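**Dishwasher loading, cup keeps twisting in the hand**

**gbeho_e** wrote:

Shared workshop build, two arms and legs, head camera. We're working in the kitchen corner because the counter there is a normal height. The job is to take a cup and set it in the dishwasher rack. Plates come later.

The reach is fine now. I moved the wait point to just over the rack with the drawer pulled all the way out, and the right arm gets there without touching the counter.
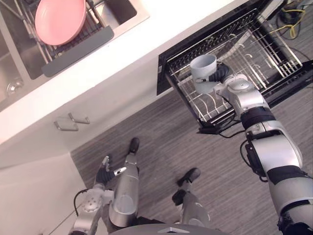
My trouble is the wrist. When it turns the cup over to go rim down, the cup slips in the fingers and ends up crooked on the tines. Grip is at 80 percent in the Tridex software. Going higher trips the current limit on the thumb. Out of 6 tries last night, 4 ended crooked.

**broneck** wrote:

Turn it over before you get to the rack. You're doing the hardest move in the tightest spot.

**gbeho_e** wrote:

Tried that in June with the old hand. It dropped the cup on the way over. I could try again with this one.

**tuvden403** wrote:

I don't agree with broneck. If it slips, it slips wherever you do it, and over the rack it has less distance to fall. I'd slow the wrist to half speed and put thin silicone tape on the fingertips. Leave the grip alone.

**broneck** wrote:

Tape peels. I went through a whole roll of it on mine. Dipped glove fingers last longer, cut them off and pull them over the tips.

**B. Ostrowski** wrote:

Same workshop as Etornam. Before anyone buys tape, please tie up the yellow and black cables on the floor past the drawer. I'm more worried about a foot catching there than about a crooked cup.

**gbeho_e** wrote:

Fair, Bożena. I'll do that first, then half speed with no other changes, then the glove fingers.

**tuvden403** wrote:

Post the thumb current at half speed if you log it. Mine trips at the start of the turn and I never found out why.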